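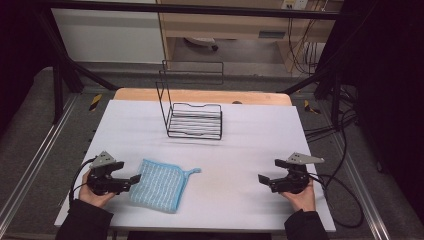 *Rack on the table, cloth out.*

Friday, July 23, 2021

So the Emholm Drendlow landed on Tuesday, and I've transformed it so many times since that my thumbs are sore. If you missed my moaning in the last few posts, this is the third party take on a six-wheeled recovery truck who was in one and a half episodes of the old Lodhi cartoon and then got written out when they needed room for the jets. I loved him. I was probably the only kid in my street who did (everybody else wanted Clonthorpe, because Clonthorpe had the sword).

First up, truck mode, and oh, it's lovely. The grey is the right grey! The original toy was a sort of washed-out putty colour that yellowed if you looked at it sideways, and Emholm have gone with the darker cartoon shade. The crane swivels, the hook comes down on a real bit of string, and all six wheels roll. Mine had one stiff wheel at the back left that loosened up after a day of being pushed along the kitchen bench.

Transformation is where I start to grumble. The instructions have 151 steps. I'm not joking, they're numbered, and step 97 is printed upside down. Most of it makes sense once your hands learn it — the legs unfold out of the tray in a really clever way — but the shoulders are a pain. There's a grey tab that has to go behind the windscreen before you close the chest, and if you forget you have to undo the whole top half and start again. I've forgotten it four times. The plastic there is already showing a little white stress mark, so go gently and warm it up with a hairdryer if you're doing it in winter like me.

Robot mode, though! He's chunky and a bit grumpy looking and stands up without any help at all. Ankle tilt is great, waist swivel is great, the elbows only go to ninety degrees but that's all he ever had. You get two heads in the box, one with the visor down and one with the face from the episode where he gets sand in his gears. I'm using the sand one. Obviously.

Scale-wise he comes up to Clonthorpe's chin, which is how I remember it from the show. Shamim Rana reckons he should be taller and sent me a screenshot to prove it, but the cartoon never kept anybody the same size for two scenes running, so I'm ignoring that.

My copy is number 1159, going by the little card, and it came with no missing parts. The hook string was tangled and one fist was a touch loose, fixed with a dab of clear nail polish on the peg.

Would I buy him again? Yeah, I would, shoulders and all. He's going on the second shelf next to the fuel tanker once I've shuffled a few others along. The repaint in desert colours is meant to be out in November and I've told myself I don't need it. The preorder page is open in another tab.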